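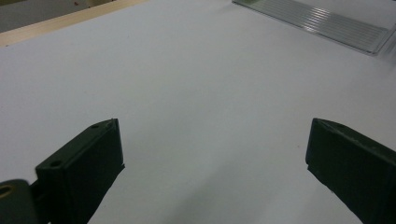
Do you need a pantry app to keep track of what's in the kitchen?

Most households don't, and a plain note on the phone covers nearly everything the paid apps do. A pantry app earns its place if you have a chest freezer or a second cupboard somewhere out of sight, and if one person in the house is willing to update it every time something gets used up.

Posted 2021-10-30 by Eyvindur Lund

I put two of these apps on my phone in June and kept them going until I got tired of them. Grendent lasted longer. Jillard has the prettier icons and wanted a subscription before it would let me add item number 26, having told me on the download page that it was free. The first 25 are free. Anybody who has opened a spice drawer knows how far that goes.

Barcode scanning

Both apps make a big deal of it. It works fine on a can of tomatoes. It does nothing for onions, leftovers, meat from the counter or flour you've moved to a jar, so you end up typing those in by hand. In my kitchen the typed things were the ones that went bad, and the scanned things would have kept for two years whether I logged them or not.

If you do scan, do it while you unpack the bags. A pile "for later" gets put away without being scanned.

Expiration alerts

Turn them off on day one, then turn them back on for dairy, meat and fish only. I left the default settings alone in Grendent and woke up to 57 notices, most of them about vinegar and dried beans. The app takes a guess at the date from the type of food unless you enter your own, and some of its guesses are silly. It gave salt six months.

Go by the package and your own judgment. I wouldn't throw out food on a phone's say-so, and I wouldn't eat it on a phone's say-so either.

Sharing a list

This part I'll give them. Two people looking at one shopping list is handy, and we no longer come home with two jars of mustard. But the notes app that came with your phone probably does it already. Make one note, call it Groceries, share it, use checkboxes. Put the things you buy every week at the top and uncheck them after each trip so you don't have to retype them.

For the freezer, make a second note. One line per bag or box: what it is, the month it went in, which shelf or basket. Delete the line when you take the thing out. Masking tape and a marker on the bag itself still beats any of this when the phone is in the other room.

Before you pay for anything

Look for an export button. If the app can't hand you your list as a plain text or spreadsheet file, you'll be typing it all in again the day the company loses interest. Jillard has an export, but it's behind the subscription. Grendent's is under Settings, then Account, then Data – a strange place for it, but it's free and the file opened without trouble.

Check the permissions too. A grocery list has no use for your contacts. It may ask for your location to "remind you near the store", and you can say no and the rest still works. Mine did, anyway.

A reader, Elínborg Hauksdóttir, wrote to say that she keeps 53 items in Grendent for a family of 5 and wouldn't be without it. She has two freezers and updates it every evening after supper. I believe her. I just don't know many people who will still be doing that by spring, and I'm not one of them.

If you quit, remember to cancel the subscription in the phone's store settings. Deleting the app doesn't stop the charges.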